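Workshop notebook, Beltine project (student team, arm and gripper group)
Friday, started 4 pm

Came in with a plan to do three things and finished one and a half. I write it all down so the Monday people do not repeat it.

1. Gripper pads

The black pads on the yellow gripper were put on again this week with the new glue. Last week the left one was sliding when we closed on the smooth cup from the Gallagher set. Today I closed on the same cup 30 times, with the same speed and the same force limit. 13 times good in the first set-up, which is poor. Then I changed the closing position by 12 mm toward the palm and started the count again from zero. It was much better, but I did not finish the second 30 before the battery warning, so I don't give a number for it. Please do not write "fixed" on the whiteboard yet.

There is a thin dark line on the yellow body, across one of the upper windows, left half. I can't decide if it is a scuff or a crack. I put my fingernail on it and feel almost nothing. Somebody with better eyes should check it with the magnifier before we go to higher force. We have one spare body printed, in the drawer under the Rodar power supply, but it is the older version and the screw holes are different.

2. Wrist camera

Mounted again and the cable is tied in two places. The view is lower than I would like. The gripper takes the bottom centre of the picture, and this will be a problem for small objects lying close to the palm. I tried to turn the bracket up one notch but then we lose the fingertips when they are open. So I put it back. Maybe a shorter bracket? The competition rules allow changes to the mount until the inspection, I have checked this twice.

Exposure is on manual now. On automatic it was jumping each time the arm went past the lamp, and the colour threshold for the yellow was useless. Value is 250 in the Zenon settings page. If you change it, write it here with the time.

3. Head

Not finished. The two lenses have to be calibrated as a pair and I only did the first part of the procedure. The printed checkerboard is not flat any more (someone has rolled it) and the error was too big, so I stopped. I will glue a new one on a piece of hard board at home and bring it.

Question for the software side: the practice script takes the left lens as the reference, but the notes from April say right. Which one is it? I followed the script.

Other things
- The hex key 2.5 is missing again. I used my own and took it home with me.
- I saved the logs in the folder "pads_second_try". The name is not a good one, sorry.
- The emergency stop is tested before and after, both fine.
- For the club demo we still need to choose the objects. My vote is the cup, the sponge and the tennis ball. The paper box is too difficult for now.

Left at 7:30 pm. Batteries are on charge, main switch off.

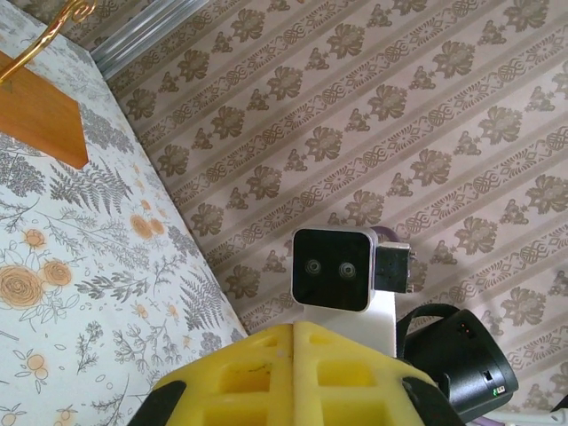 Wrist camera view, bracket in the old position. Gripper at the bottom, head with both lenses behind it.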